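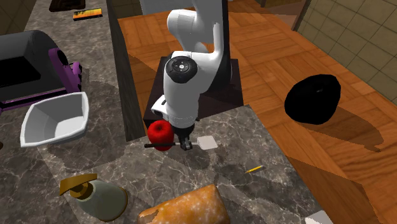 When does the new potluck sign-up start? It opens the week after this meeting, on the sheet by the mailboxes at Hollik Court.

Minutes, Hollik Court Supper Club, 13 Oct 2022

I'm typing these up from my own scribbles, so if I got something wrong, leave a note in my box and I'll fix it before the next one. We had 17 people, which is great for a rainy night! We started late (my fault, I had the key).

Last meeting's minutes: approved, once I changed "chili" to "chowder" in the part about the spring supper. Sorry again to the chowder people.

Sign-up sheet: we went back and forth on this one for ages. The old way, everybody brings whatever they like, and in April we ended up with 7 pasta salads and hardly any mains. The new sheet has columns for mains, sides and desserts, and when a column is full it's full. Passed, with two against. One of the two makes a very good pasta salad and I do see the point.

Money: we have a little more than $3000 in the account, most of it left over from the Cairns Street block party. We agreed to spend some of it on folding tables. I'm getting prices from Joltico and from the rental place out by the highway, and I'll bring both next time. There was a side conversation about round versus long tables that I stopped writing down.

Kulteo Hall: they want us out by nine on supper nights from now on, dishes done and floor swept. That means eating at six sharp, and I mean food on the table, not people still parking. A few of us get off work at 5:30 and weren't thrilled, so we're asking the hall for an extra half hour. I'll write the letter.

Labels: please, please put a card by your dish saying what's in it, nuts and dairy especially. I'll bring blank cards and a couple of markers.

Lost and found: one blue casserole lid, a kid's mitten, and a serving spoon with tape on the handle. All in my hall closet, come knock.

Recipe swap got pushed to next time because we ran long. Bring your copies then, I still want that cornbread one!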